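3. Candlemas customs in Cumwood

Candlemas falls in February, forty days after Christmas. In Cumwood the candles are blessed before the morning service and carried home. Simin Jalali and I gave a questionnaire to 126 households -- most still keep a candle by the door.

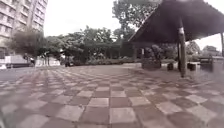 Fig. 2. Chequered paving and hedges, with a tall cream building at the left.

Older residents told us the crib stays up until Candlemas. Younger families take it down after Epiphany, and several did not know the older date. Eliseo Cervantes compared our answers with those from Clernton, given in section 4.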